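Grosto ceasefire, are they really handing the guns in??

kestrel_down
Posted September 9, 2018

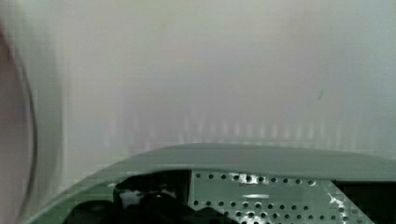 So the Montoya Front signed again. Third time if you count the one that fell apart in June. This time the ministry says 800 fighters come down out of the hills and turn in weapons at the old sugar depot outside Kitton, get a stipend, get a card, go home. My cousin drives the Kitton road and says so far its mostly teenagers and old men with shotguns. The whole thing is vague, pale gray going a bit bluish to the right with one tiny dark speck in it, and the speck is the part I beleive. Where are the mortars? Where are the guys who burned the bridge at Dundevside? Anyone closer to it than me, please post.

---

marrowfat
Re: Grosto ceasefire

800 is the ministry number. Radio this morning had 41 actually registered. Forty one!! Big gap.

---

tollgate77
Re: Grosto ceasefire

That was 41 on the first morning, marrowfat. They only had one desk open. Give it a week before you bury it.

Also "old men with shotguns" were fighters too, a lot of them. People joined when they were 17 and its been over 21 years. Do the math.

---

kestrel_down
Re: Grosto ceasefire

ok fair on the old men. Still no mortars.

---

Pilar_in_exile
Re: Grosto ceasefire

Left Dundevside after the bridge. My mother is still there. She says the Front guys in the upper village haven't moved, same checkpoint, same tax on the trucks, only now they say it's "pending the commission." Word for word what they said in June.

I want it to work. Not holding my breath.

---

tollgate77
Re: Grosto ceasefire

Sorry about your mother's situation, truly. But upper village was never under the people who signed. That's Escobar's bunch. Fredy Escobar broke with the rest in the spring and said he wouldn't be bound by anything. So you can't pin that checkpoint on the deal.

---

marrowfat
Re: Grosto ceasefire

lol so the deal covers everyone except the ones doing the shooting. great deal

---

tollgate77
Re: Grosto ceasefire

Didn't say that. Most of the ambushes on the Kitton road were the main group. Those have stopped. Ask kestrel's cousin.

---

kestrel_down
Re: Grosto ceasefire

Asked him. No trouble on the road since the signing, he says army post at the ford is half packed up already. He doesnt like that part. Says if they pull the post and Escobar comes down the valley theres nothing between him and the market.

---

Pilar_in_exile
Re: Grosto ceasefire

Your cousin is right. Leave the post.

And what about the people who were taken? Seventeen from our side of the river. I read the text of the agreement twice, there's one line, "information will be shared." Shared with who? When? The stipend gets two whole pages.

---

oldferry
Re: Grosto ceasefire

Long time reader, dont post much. I was at the depot. Rifles are being tagged and locked in a container, two keys, one with the army one with the church people. Saw it done. Didnt see anything bigger than a rifle. Families line up at a different gate to give names of the missing, long line, moving slow but somebody is writing it down. Pilar, your mother can send a letter, doesn't have to come in person.

---

Pilar_in_exile
Re: Grosto ceasefire

Thank you. Didn't know that. Which gate, and who do they adress it to?

---

oldferry
Re: Grosto ceasefire

North gate. Will find out the name and pm you tonight.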